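Back from the lake. The Kestex is a barge, she sank with 298 tons of gravel aboard, and I can report that the gravel is doing great. 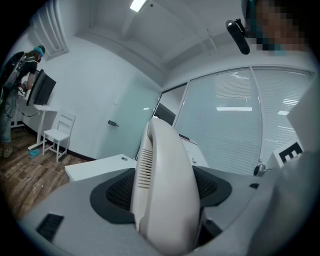
**LESLOW LANDING, June**

Two dives on her, both cold. She sits upright in 30 feet of water, which sounds easy until you meet the silt. One careless fin kick and you're reading your gauge by touch.

Bow's intact. Stern is more of an opinion. My buddy says the rudder is still there under the mud - I say he found a log and got attached to it.

We ran a tape down the port side and got 5 feet more than the Degefa yard list gives her. Either she grew or we can't hold a tape straight. I know where my money is. 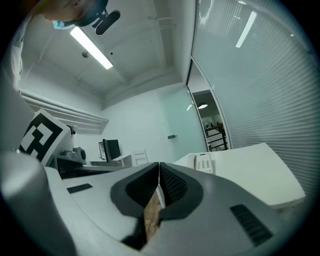 Second dive we did the tape again and got a third number. I wrote all three down and circled the one I liked.

The yard list calls her hull 765. No number anywhere on the wreck that I could find, but there are a lot of mussels with something to hide.

Still don't know why she went down. The tug Fasitar was towing her and its log for that night says "lost barge," like you'd lose a glove.

Going back when the water clears, so see you in the fall. Bringing a better tape and a lower opinion of logs.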